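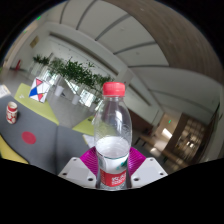
## From the demonstration group: bottles, cups and a lot of patience

Dear readers, in the last issue I promised to write something more about our work with the hand-held gripper. Several of you asked what we are doing all the day at the tables near the plants, so I will try to explain it in simple words.

The project has the name Matidance. The idea is that a person shows a task with their own hand, and the robot learns from many such showings. We do not drive the robot arm for this part. The person holds the gripper, closes the two soft magenta pads on the object, moves it, and opens again. The camera on the tool sees nearly the same thing that the robot will see later from its own wrist. After this we take the recordings to Jardine, our training computer, and it works with them during the night.

In October we recorded 746 demonstrations. From these we had to throw away 61. Most of the bad ones had the same problem: the person moved too quickly at the beginning, and the position tracking was lost before the gripper came to the object. I was guilty of this myself many times. When you have done the same movement since the morning, your hand wants to finish it and go to lunch.

### What we learned about bottles

A bottle looks like an easy object, but it gave us more work than the paper cup. The plastic is clear, it reflects the windows, and the water inside moves when you lift. We tried first to take the bottle high, under the cap. It tilted too much for my taste. Now we ask everybody to grip low, near the bottom, and to keep it upright all the way. The soft ribs bend around the bottle, so it is not necessary to squeeze hard.

The paper cup needs a different hand. With the cup you must close slowly and stop early, or it becomes an oval. Esko Toivonen has the best feeling for this, and new people should please watch him for some minutes before they try. He does not talk much while he is recording, but he answers questions afterwards.

We also had a long discussion about how much water should be in the bottle. My opinion was to keep it always the same, for order. Esko wanted to change it between the sessions, and I must admit that his argument was better. In the real use a bottle can be full, half full or nearly finished, and the robot should have met all of these. So we change it now, and we write the level in the notebook.

### The remote control test

For comparison we did also a small test with remote control. Here the operator sits at a desk and moves the arm with two handles from Futilura, looking at a screen. It is comfortable for the back, but slow. In one hour we got 12 good demonstrations of placing the bottle. With the hand-held gripper the same operator made many more, and was less tired in the eyes.

Still, I would not put the handles away. When the robot makes a mistake in a trained task, remote control is a good way to correct it, as the operator feels where the arm cannot reach. With the hand-held tool it is easy to forget this. A human elbow goes to places where the robot elbow will never go, and we have some very nice recordings which the arm cannot repeat.

### Next steps

The next task is called Drunard, which is a name I did not choose. In this task the gripper must take a bottle from one table and put it on another table of different height. We need 6 persons who have not recorded before. Left-handed colleagues are especially welcome, because until now almost all our data comes from right hands.

One session takes an hour with a pause in the middle. Please come with short or rolled sleeves and without a loose bracelet. You will get a short introduction, and your first ten tries are for practice and will not be saved.

If you want to join, write your name on the list beside the coffee machine, or tell it to Esko directly. Please do not borrow the bottles from the recording tables for drinking. We have the levels in the notebook, and last month two of them did not agree any more.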